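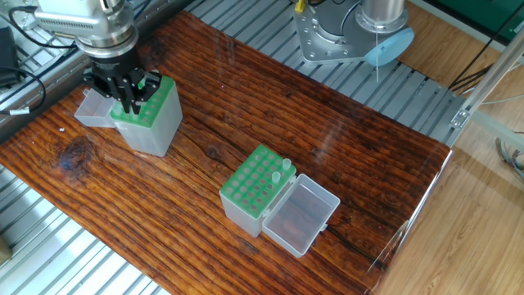 Week 3: Racks, Lids and Small Tubes

Last week we got as far as labels, and I promised you that this week we would talk about the thing everybody skips, the humble tube rack. I love this topic! A rack is the map of your experiment, and if the map is good you can leave your bench for lunch, come back, and know what every tube is without picking one up. Take a hinged rack box with a green insert, a grid of round holes and only two small tubes standing in it, both over toward the right side. Could you tell a lab partner which hole each one is in, over the phone, without waving your hands? With the lid opened out flat beside the box there is no doubt about what belongs to what, and you can get at the holes from every direction. Keep that arrangement in mind, we will come back to it when we do the transfer exercise.

1. Which corner is A1?

Before you put anything in a rack, decide which corner is A1 and mark it. Some boxes have letters and numbers molded in, plenty don't. My own habit is hinge to the right, A1 at the far left, letters running toward me and numbers running left to right. Mitsuko Hirose, who taught this unit before me, keeps her hinge at the back, and her way works just as well. What matters is that you and your partner use the same one. Put a dot of marker on the box itself, on the body. Lids on some models come off, and a lid can go back on the wrong box, dot and all.

Write the orientation at the top of the notebook page every time. "Hinge right, A1 far left" takes a few seconds.

2. Filling order

Fill by row, starting from A1, unless the protocol gives you a layout. When you have only a few tubes it is tempting to spread them around so your fingers have room, and that's perfectly fine (I do it too), as long as the positions go into the notebook before the tubes go into the rack. Paper first, then plastic.

Leave an empty row between samples and controls. Small tubes all look alike, especially the translucent ones, and a gap is easier to see than a label. If you are working with a partner, one person reads out the position and the other places the tube and says the position back. It feels silly for the first five minutes and then it becomes a lovely rhythm. The Brurkthorpe group last May got so good at it that they sounded like an auction.

3. Lids

Two kinds of hinge turn up in our cupboards. One lets the lid swing all the way over until it lies on the table. The other stops partway and leaves the lid standing up at an angle. Learn which one you have before there is anything in the box! A lid that stands up is easy to catch with a sleeve, so place that box with the lid on the side away from your working hand. A lid that lies flat needs more table, so clear a space for it first.

An open lid is a shallow tray and you will want to put things in it. Used tips, no. Caps, only if they are from one tube at a time. Pencils, please, no.

4. Lifting a tube

Hold the box steady with your other hand and lift straight up. If you tilt the tube while it is still in the hole, the insert may come up with it, and then everything else in the rack comes along for the ride. Press the insert down at the edges with a finger before you start and check that it is seated all the way around. Hold the tube just under the cap, look at the label, then move it.

5. The transfer exercise

Work in pairs. Each pair needs two rack boxes of the same type, a set of practice tubes filled with colored water, a marker, and the layout card from the front bench. Set the boxes side by side with both lids open and neither lid under the other box.

Partner one has the layout card and may not touch the tubes. Partner two has the tubes and may not look at the card. Move all 25 tubes from the first box into the second, following the card, with every position read out and repeated. Then close both lids, swap roles, and move them back to the layout on the reverse.

Don't race. The interesting part is what you say to each other when one of you is unsure, so write those moments down. Mircea Rusu's section tried this with the lights low and came back with pages of notes, some of them very funny.

Room note: we are in 112 for the practical, and 232 is only for the lecture. Bring the notebook to both.

6. Putting away

Empty the racks, wipe the inserts, and let the boxes air with the lids open before they go back on the shelf. Same insert color back into the same box, please. Anything with a cracked hinge goes in the Nudomo crate by the door, and I'll sort through it on my own time because I enjoy that kind of thing.

For next week

Draw one rack from memory, any size, with your own A1 convention marked, and place six samples and two controls on it. Write 200 words on why you put them where you did. Then hand the drawing to someone outside the class and ask them to find sample four. Bring me whatever they say, word for word.

Reading: the Le Goff handout, sections on labeling and cold storage. Skip the part on freezer maps for now, we will do that properly after the quiz.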